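October, and I have again decided to become a person who owns fewer things. Last year's attempt cost me $80 in storage tubs, which are now among the things I own.

The theory, as explained to me by Béla Kiss over a long flat white, is that you should be able to get by on 30 pieces of clothing. Béla gets by on 30 because his wife keeps the other 50 in her half of the wardrobe.

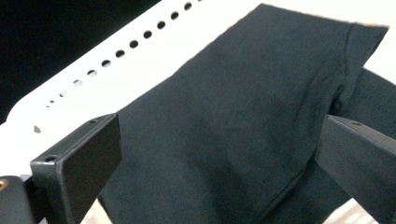 My colour scheme has never helped. Every winter I swear I'll buy something in mustard, and every winter I come home from Lemgate with more of the same: black, a bit fuzzy, indistinguishable from its neighbours once folded. I've gone to work holding what I thought was a jumper. The op shop shuts at four on Thursday, so I've got until then to choose a favourite.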